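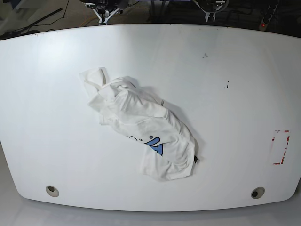

Vou passar o dia inteiro a dobrar t-shirts? -- perguntou-me logo uma leitora quando falei disto da última vez, e a resposta é quase! Dobrar, separar, voltar a dobrar, e pelo meio beber café e dar à língua.

Sou eu que organizo as jornadas de roupa da Stinmont e ando à procura de 14 pessoas para a próxima, segunda-feira, 9/14/26, na sala do primeiro andar do armazém Gridomel. Temos 408 peças de algodão para tratar, quase tudo t-shirts, umas lisas e outras com estampado, e cada uma chega à mesa como calha, amarrotada e enrolada sobre si mesma. O trabalho é abrir, alisar com as mãos, dobrar e pôr na pilha certa. As brancas são as piores (numa mesa branca perde-se a manga num instante), mas apanha-se o jeito depressa.

Não peço experiência nenhuma! Peço paciência, mãos lavadas e sem creme, e que aguentem umas horas de pé -- há bancos altos, mas poucos. Se dobram à vossa maneira desde pequenos, ótimo, quero ver como fazem. Em março apareceu gente com três métodos diferentes para as mangas e eu mudei o meu.

São 5 horas com intervalo de 30 minutos, almoço incluído, e o pagamento é feito no próprio dia pela Ultutus. Só maiores de 18, por causa do seguro.

Para se inscreverem, deixem nome e contacto no formulário desta página e digam se preferem a mesa da janela ou a do fundo. Respondo a todos, às vezes tarde, porque escrevo à noite.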